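KULLCOMBE WOMEN OPEN 2018 SCHEDULE AT MESSINA

Wednesday, January 10, 2018

KULLCOMBE -- Kullcombe Women's Basketball will open the second half of the league season with a road game at Messina, the club announced today. The revised schedule contains 10 games, split evenly between home and away dates.

Kullcombe enters the second half in third place. The team leads the league in defensive rebounding and ranks second in free throw percentage. Sumow holds first place on the head-to-head tiebreaker over Pitov. 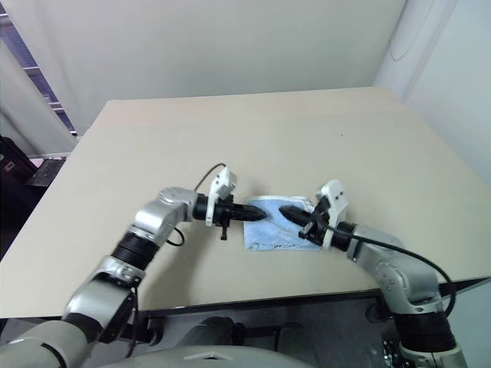 Home games will be played at Kullcombe Arena, which seats 3000 for basketball. Doors open one hour before tipoff. The home game against Pitov has been moved to a 7:30 p.m. start at the request of the visiting club. All tickets already issued for that game remain valid at the new time.

Under league rules, the top four teams advance to the playoffs. Semifinals are best-of-three series, with the higher seed hosting the first game and, if needed, the third. The final is a single game at the home court of the higher remaining seed. 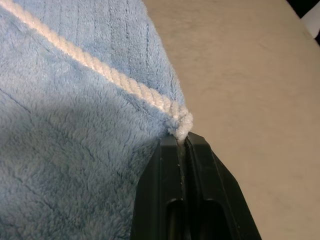
Light blue fleece fabric, close up.

The active roster stands at 12 players -- two guards were added during the break. Player registration closes after game 22 of the league calendar. Season tickets for 2018-19 go on sale in June at the arena box office.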